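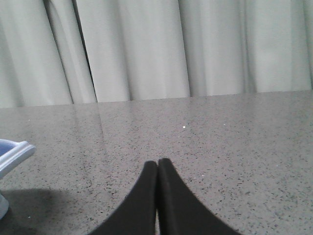 Interior Materials and Finishes
Handout 4: Curtains and worktops
Module tutor: Friederike Rieger

Read this before the workshop on Wednesday. Bring a tape measure, a calculator and your room plan from Handout 3.

1. Curtain fullness

Fullness is the ratio between the width of the flat fabric and the width of the track. A curtain with a fullness of 1 hangs flat. Most headings need between 1.5 and 2.5. Pencil pleat works at 2. Wave headings need the figure given by the track supplier, so ask for it before you order cloth.

To find the number of fabric widths:

Measure the track, not the window.
Multiply by the fullness.
Add side hems and any overlap at the centre.
Divide by the usable width of the cloth and round up.

Worked case. The track is 200 cm and the fullness is 2, giving 400 cm. Add 30 cm for hems and overlap, giving 430 cm. The cloth is 135 cm wide. 430 divided by 135 is 3.19, so you order four widths. For a pair, that is two widths in each curtain. Pattern repeats are left out here and come up in Handout 5.

2. Fabric weight and lining

Light cloth moves with draughts and lets daylight through. Heavy cloth falls in deeper folds and needs a stronger track. Lining adds weight, slows fading and hides the back of the hems from the street. Unlined curtains are acceptable in a workroom where the aim is to soften the light. Plain pale fabric shows creases from storage, so hang it a few days before handover.

Length is a common source of complaints. Where a curtain falls behind a worktop, decide early whether it stops above the surface or goes down behind it. If it goes behind, leave a gap deep enough for the folds. Torben Baumgart's notes on the Dredamley flats (in the module folder) include a case where the units were fitted first and the folds were crushed against the wall.

3. Stone worktops

Granite is a natural stone cut from blocks. Its colour varies from slab to slab, and the client should see the slab itself before it is cut. Most granite is sealed. Engineered quartz is ground quartz bound with resin. It is more even in colour and needs no sealing, but the resin can be marked by hot pans.

Speckled greys are often chosen because they hide small crumbs and dust. Check them under the lighting planned for the room. Polished surfaces reflect more than honed ones, and an edge may catch the light differently from the top.

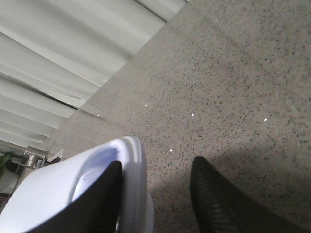
4. Edges and joints

State the edge profile on the drawing. "Polished edge" alone is not enough. Give the shape, the size and which sides are finished. Mark joints on the plan and keep them away from the sink cut-out.

5. Task for the workshop

Using your own room plan, work out the fabric widths for one window and draw one worktop edge at full size. Hand both sheets to Leonie Buschmann at the end of the session.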